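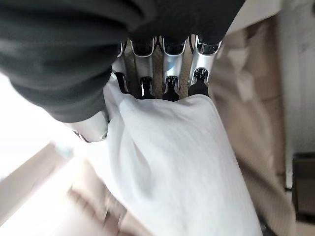

The Grikenwood comparison is a household trial of robot hands and grippers, run by Nustanik and named after the apartment building where it was first held. It deals only with cloth, a subject that gives robots a good deal more trouble than cups or boxes, as cloth changes shape every time it is touched.

Entries fall into two groups. The first is made up of hands with several fingers and a thumb, which can gather a fold of fabric much as a person would. The second is made up of simpler jointed grippers, usually worked as a pair, and these are tried on bedding. Each entry gets 50 attempts at every task, on 2 settings of grip force, and the controller (a program called Fan) stays the same throughout, so that the hardware alone is being compared.

Straightening a duvet is the best known of the tasks, and probably the best loved too! The two grippers must take hold of the near edge and pull it toward the foot of the bed without letting go, and an attempt ends after 5 minutes whether the bed looks nice or not.

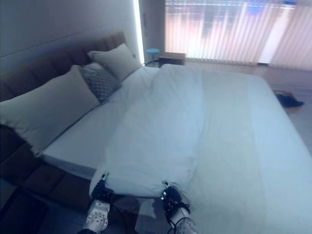
Why is a duvet harder to handle than a towel?
Its filling shifts around inside the cover, so the edge grows thicker or thinner between the fingers as it is pulled, and a grip that was firm a moment ago may slip.

A smaller version, using towels only, is held at Skumcombe in March.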